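Refinishing a tabletop, oil or water based?

tamsin_w
Picked up a used table from a closing office in Colthorpe. The old finish is worn through at one end, so I'm taking it all off. It's going to be a work table in a shared room and gets wiped down daily. The paint store pushed Grokanex water based. My father-in-law says oil or nothing. Which holds up?

benchdog3
Oil. I did a Galli kitchen table with it years ago and it still looks fine. Give it a full week before you put anything heavy on it.

rowhouse_pete
Disagree. Oil yellows, and on a light top you'll see it by the second winter. I've used the Grokanex satin on two desks and a counter. Three coats, light sanding between.

benchdog3
It yellows a little. It also doesn't scratch if you look at it wrong.

fallard_road
Mine is a pale top and I wanted to keep it pale, so I'm with Pete. Matte hides wiping marks better than satin too.
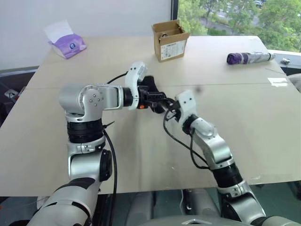
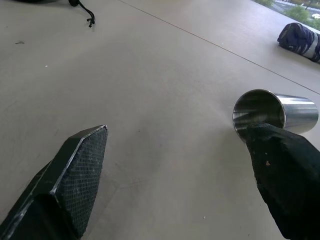 Whatever you pick, don't skip the prep. I went 124 then 180 and should have stopped at 150, the first coat didn't grab well.

rowhouse_pete
You mean 120? Never seen a 124.

fallard_road
120, yes. Typo.

tamsin_w
Thanks. Do you go up to 400 between coats or is that too fine?

rowhouse_pete
I use 320. 400 is okay before the last coat if you barely touch it.

benchdog3
Too fine in my opinion, but I use oil so what do I know. Check the temperature in the room. Mine stayed tacky for days in April with the heat off.

tamsin_w
Going water based. Will test it on the underside first and post back.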